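Rack by the door: toes in or toes out?

alby_mcphee
Two-tier rack, wood boards on a black metal frame, standing on grey carpet. I store slides in pairs with a gap between.
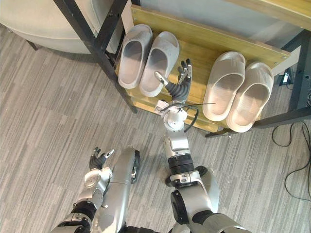
Spacing is fine by me. The upper shelf is undecided — current rule is beige on top, pale grey below.

tharindu_s
Sorting by colour wastes board. Sort by use.

alby_mcphee
Disagree. The greys sit well as two pairs. 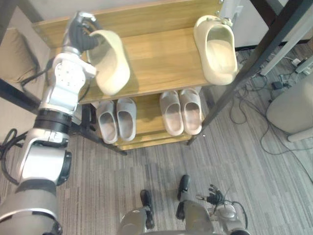
Beige up top, greys underneath.

Grimshaw568
Toes out. Easier to step into on a Friday morning.

tharindu_s
Toes in, heels out. You grab the heel, and the straps don't get crushed. My board is 10 mm thick and hasn't sagged.

Grimshaw568
Slides weigh nothing. Sag isn't the issue.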